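Inicio > Cuaderno > Febrero

2/5/20

Miércoles, y ya son tantos días con esta gripe que he perdido la cuenta de las tazas de té. La fiebre por fin se fue anoche (bajó sola, sin pastilla, lo escribo aquí con orgullo como si hubiera sido mérito mío) y hoy amanecí con la cabeza despejada y las piernas de trapo. Me bañé, me cambié la pijama por otra pijama y decidí que eso contaba como vestirse.

Lo que me da coraje es que este año sí pensaba vacunarme. Lo tenía apuntado en octubre, lo volví a apuntar en noviembre, y en diciembre me dije que para qué, si ya casi pasaba el invierno. Ja. En mi casa cuando era niña la gripe se trataba con Vaporub, calcetines y regaños, y creo que por eso nunca me la tomé en serio. Pues ahora me la tomo en serio. El lunes me dolían hasta las pestañas.

Fui a la consulta de Prulcombe el lunes mismo, porque el domingo en la noche me dio un escalofrío de esos que hacen castañetear los dientes y me asusté. La sala de espera llena, claro. Toses de todos los tonos, un bebé con los cachetes colorados, una señora que se había tapado la boca con la bufanda y miraba feo a todo el que carraspeaba. El papelito del turno decía 733, y yo pensé que me iban a pasar en abril. Pero avanzaron rápido. La doctora me revisó la garganta, me escuchó el pecho, me preguntó si había viajado (no, al súper) y me mandó a casa con líquidos, paracetamol y reposo. Nada de antibiótico. Le pregunté dos veces, por si acaso, y las dos veces me explicó con una paciencia de santa que eso es para bacterias y que lo mío era un virus. Salí convencida y un poco decepcionada, la verdad, porque una quiere que le den algo con nombre complicado.
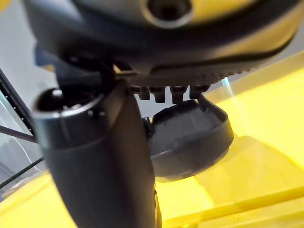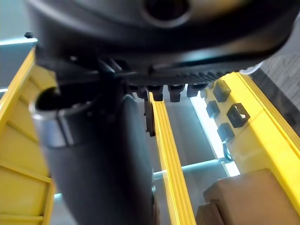
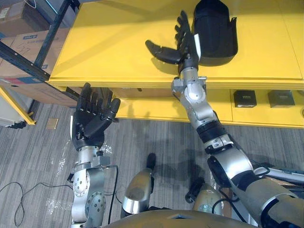
En la última, la mesa amarilla.

De la consulta me pasé a la farmacia Taşdemir, que me queda de camino, y ahí vi que se les habían acabado los cubrebocas. Tenían un letrerito escrito a mano pegado en el mostrador. La muchacha que iba delante de mí quería encargar casi 200, para mandárselos a una tía, y le dijeron que no había fecha. Todo el mundo anda hablando de lo de China, en la fila no se hablaba de otra cosa. Un señor decía que era exageración de los periódicos y otro que ya había comprado arroz y latas. Yo con mi gripe común y corriente me sentía casi culpable de toser, me aguantaba hasta que se me salían las lágrimas, y eso es peor, porque luego sale todo junto.

Me traje un jarabe Premen (sabe a cereza mezclada con limpiador de pisos, pero se duerme una riquísimo) y un termómetro nuevo, porque el viejo marcaba lo que se le daba la gana. El nuevo es un Fomar, pita cuando termina y yo no sé por qué me cae tan bien. Me lo puse tantas veces el martes que ya parecía vicio. También quería pastillas de miel y eucalipto y se me olvidaron, y no pienso volver a salir por ellas.

Lo que sí hice hoy fue limpiar. Despacito, sentándome a ratos. Cambié las sábanas, abrí las ventanas aunque entrara un frío horrible, pasé un trapo con cloro por las manijas, los apagadores y el control de la tele. También el teléfono, que da asco si uno lo piensa. Y me puse a leer cómo hay que lavarse las manos, con las palmas, los dorsos, entre los dedos, los pulgares, y resulta que llevo toda la vida olvidándome de los pulgares! Ahora me los lavo como si fueran de porcelana. Se me está resecando la piel y tengo que buscar la crema, que debe andar en alguna bolsa del verano.

De comer, caldo otra vez. Le puse arroz, zanahoria y mucho limón, y por primera vez desde el sábado me supo a algo. No a todo, la zanahoria sigue siendo puro color, pero el limón sí, clarito. Me serví otro plato y me quedé dormida en el sillón con la cuchara en la mano.

En la tarde hablé por teléfono con mi mamá, que me recetó cebolla cortada junto a la cama. Le dije que sí. No la voy a poner, el cuarto ya huele bastante a enferma. Pero ella se quedó contenta y me contó que allá también andan todos con tos y que en su farmacia sí hay cubrebocas todavía, que si quiero me manda. Le dije que los guarde ella, que va más al centro que yo.

Mañana, si sigo sin fiebre, quiero salir a dar la vuelta a la cuadra, bien tapada, nada más para ver si las piernas responden. La doctora dijo que el cansancio podía durar y que no me hiciera la valiente. Y tengo que avisar en el trabajo que no vuelvo hasta la otra semana. Ya puse la nota en el refri: VACUNA, OCTUBRE, con mayúsculas. Me voy a tomar la cucharada de jarabe antes de que se me pase la hora.

Archivado en: Cosas mías, Salud, Invierno

Contacto | © 2020 Todos los derechos reservados | Volver arriba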